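Trestum Arm Build Guide
Section 6: Fitting the Fingers and Setting the Grip
Revised in March by Mehwish Magsi, with corrections from Dalia Lahlou, who built hers first and found most of the mistakes.

Before you start

You should have a finished arm from Section 5, bolted to something heavier than the arm. A kitchen cart with locking wheels does not qualify, whatever the locks say. You will also need the two printed fingers, the pads, four short screws from bag C, a 2 mm hex key and the laptop with Zerouali installed.

CAUTION: Unplug the arm before touching the gripper. The power switch on the early boards turns off the light and very little else.

6.1 Fitting the fingers

1. Hold the left finger against its carrier with the angled face pointing inward. If it looks like the arm is trying to wave, you have the right finger.

2. Start both screws by hand, then snug them with the hex key. Stop when they stop. The carriers are printed and strip easily, and a new one takes most of an evening.

3. Repeat on the other side.

4. Slide the fingers together by hand. The tips should meet along their whole length. If you can see daylight at the bottom, loosen, nudge and try again. Daylight at the top is usually a warped print.

5. Press a pad onto the inside of each finger and leave the arm alone overnight. The glue reaches full strength on its own schedule and can't be hurried with a hair dryer. Two members of the Dradescombe workshop have confirmed this separately.

6.2 Setting the grip limit

The grip limit tells the motor when to quit squeezing. It runs from 0 to 4,000, and the file you downloaded has it set to the top, a fine choice for cracking walnuts.

1. Plug the arm in and open Zerouali. Wait for the status line to say READY. If it says READY? with a question mark, the wrist cable is loose.

2. Go to Gripper, then Limits, and enter 356.

3. Put a soft test item in a bowl and lower the open gripper over it using the arrow keys. Keep the speed at 20 or below.

4. Press C to close. Watch the fingers, with one hand near the plug. 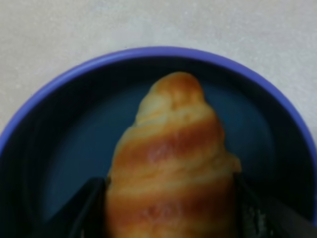 5. Raise the limit by 20 if the item slides when you lift. Lower it by 20 if the item comes up a different shape.

6. Press S to save. Closing the window does not save, and there is no warning. Dalia has asked for a warning. It is on the list.

NOTE: Bread is a good test item because it shows every mistake and costs very little. Don't eat it afterward. The pads have been on the floor of a shared workshop, and so has everything else.

6.3 If something goes wrong

Fingers close and open again right away: error 101. The limit is too low for the friction in your rails. Clean them, then try a higher number.

Fingers close and stay closed: press O. If that fails, unplug the arm and back the drive screw out with the hex key. Leave the pliers in the drawer.

One finger arrives before the other: go back to 6.1, step 4, and be more honest about the daylight.

Wrist camera view is blurry up close: the lens on the Maltard module turns. Give it a quarter turn counterclockwise and check again. It comes off completely at two full turns and rolls under the bench.

Once three lifts in a row go well, write your limit on a piece of tape and stick it to the base. Updates to Zerouali reset the number to 4,000. Continue to Section 7, Cable Routing.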